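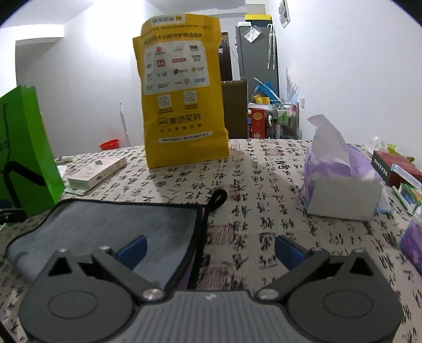

Figure 3. Dining table in a participating household, with a pharmacy delivery bag at the back and medicine packaging among other items on the right.

3.2 Where delivered medicines are kept

Households in the Herkitow sample received most of their nonprescription medicines by courier. Of the 602 deliveries recorded in the household diaries, 200 were still on the table where they had first been set down when the evening entry was made. We use the term "landing surface" for any table, counter or shelf that takes in goods on arrival and continues to hold them afterward. The dining table was the most common landing surface in every district we studied.

Figure 3 shows a typical arrangement. A tall yellow paper bag marked 美团买药 (Meituan medicine purchase) stands at the back center of the table, its top folded over. A white-and-blue medicine box leans beside a red box on the right, close to a tissue box in lilac floral packaging. A green paper shopping bag and a flat white-and-pink box share the left side. Medicine therefore sits within reach of ordinary household goods, with no clear boundary between the two. The printed tablecloth remains in view between the groups, and a gray pad with a stitched border takes up part of the surface in front of them.

Following Anell, we separate storage from parking. Storage implies a fixed place to which an item is returned after use. Parking implies a place where an item waits until someone needs it or needs the space. Diary entries suggest that residents themselves draw this line loosely. Several described the table as the place where medicine "lives" during an illness and named a drawer or wardrobe as its place at other times. Moves between the two were seldom recorded on the day they took place, and the dates given in later interviews should be read with caution.

The delivery bag deserves separate attention. In the Tuhiwai coding scheme, packaging is treated as waste once its contents have been removed. Our diaries do not support this rule. Bags were kept for receipts, reused for smaller packets, or left standing as a reminder to take a dose. We therefore coded bags as containers in use unless the diary stated that they had been thrown out. Photographs alone were not used to decide whether a bag was full or empty.

Tissue boxes were coded as neighboring items and left out of the medicine count, although residents often mentioned them in the same entry as cold remedies. The effect of this choice on the clutter scores is small and is reported with the Nindent index in Section 4.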